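What an Open Day Should Show

Public demonstrations of robots have become a regular part of the calendar for technical institutes, and the Arkano Institute is no exception. Its spring open day, held on 25 April 2024, drew 419 registered visitors to a building that normally receives a few dozen in a week. As a member of the Institute's public programs office, I have been asked to set down my views on how such events should be conducted. They are my own, although they draw on conversations with colleagues and with visitors who were kind enough to write to us afterward.

My position is that an open day should show ordinary work at its ordinary pace. This may appear to be a modest claim. In practice, it runs against the way most demonstrations are planned, including many of our own. The usual demonstration is a performance of five or six minutes, repeated on the hour, in which a machine completes a sequence that has been rehearsed for weeks. The audience applauds and moves to the next room. Visitors leave with a favorable impression of the institution and very little knowledge of what its staff do all day.

The April program was arranged differently in one respect. Of the 11 rooms open to the public, 3 had no timetable at all. In these rooms the staff carried on with the tasks they would have been doing on any Thursday, and visitors were free to come in, stand at the marked line, and ask questions. The manipulation laboratory, directed by Dr. Hilkka Manninen, was one of them. It occupies a plain room on the ground floor and works on problems of sorting, packing and putting away, chiefly under the Fadside project, which studies the handling of mixed small goods.

There was some resistance to the plan. It was argued that the public would lose interest within a minute or two, and that a failed grasp, witnessed by a family with young children, would reflect poorly on the laboratory. Both concerns were reasonable and deserved a careful answer. Dr. Manninen's reply, given at a planning meeting, was that her group was prepared to be seen failing, provided that someone was at hand to explain what had been attempted. That condition was met throughout the day.

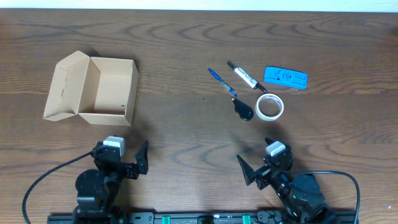
The choice of task matters a great deal in a demonstration, and I believe it is the point on which institutions most often go wrong. Organizers are drawn to the spectacular: a machine that dances, pours a drink or shakes hands with the mayor. A visitor has no means of judging how difficult any of these things may be. Everyone, however, has put away the contents of a desk. When the objects before the two arms are a pen, a marker and a roll of tape, with an open cardboard box standing a short way off, the visitor already knows what competent work would look like. The pen and the marker lie at a slant, as pens do when they are put down, and the tape rests flat on the wood with little height to take hold of. An adult would pick up any of them without a thought. It is precisely this familiarity that allows a member of the public to ask a good question.

Good questions were indeed asked. Prasert Thongsuk, who supervises the laboratory's technical staff, kept a written record of them during the afternoon and has circulated it within the Institute. Visitors wished to know how the system distinguishes an object from the grain of the table beneath it. They asked whether the two arms can reach for the same thing, and what happens if they do. One retired bookbinder asked why the fingers were hard when the human fingertip is soft, and remained for most of an hour discussing the answer. A school group asked how many times a person must guide the arms through a movement before the machine is allowed to try it alone. None of these questions would have been asked at a performance, where the only natural inquiry is how long the machine took to build.

I do not wish to overstate the case. The timed demonstrations in the Zakine Hall were better attended, and the evaluation forms show that many families preferred them. There is a legitimate place for an event that begins and ends at a stated hour, particularly for visitors with small children or limited mobility. Nor is every laboratory suited to open working. Some research involves partners whose materials are confidential, and some equipment cannot be operated safely with guests in the room. The Asfaw Workshop, which houses our larger industrial machines, was rightly kept to guided tours behind glass.

A more serious objection concerns the staff. To work in public for a full day is tiring, and to explain the same matter many times while attempting to concentrate is more tiring still. The April arrangement asked a good deal of junior researchers, several of whom had deadlines in the following week. If the Institute intends to continue with open rooms, it should recognize this labor formally. I would propose shifts of no more than two hours, a second person assigned solely to conversation, and a day of compensatory leave. Public engagement is written into our charter and ought not to depend upon goodwill.

There is also the question of honesty, which I raise with some hesitation. A rehearsed demonstration is not dishonest in itself. It does, however, invite a conclusion that the evidence does not support. A visitor who watches a machine succeed six times in succession will reasonably suppose that it always succeeds, and may carry that belief into a workplace, a purchasing decision or a public meeting on automation. Publicly funded institutions have a duty to be careful here. The debate over robots in warehouses and care homes is already burdened by exaggerated hopes and exaggerated fears, and both feed on the same polished material. An afternoon spent watching slow and attentive work with stationery will not settle that debate, but it gives those who take part in it a sounder sense of scale.

The program for the August open evening is now being drafted. I have recommended that the number of untimed rooms be raised to 6, that the explanatory panels be shortened, and that seating be provided along the wall, as several older visitors requested. I have further recommended that the manipulation laboratory be allowed to choose its own task for the evening, on the understanding that it will be one the group is engaged in already. Comments from staff and from the public may be sent to the programs office in writing and will be considered before the schedule is fixed.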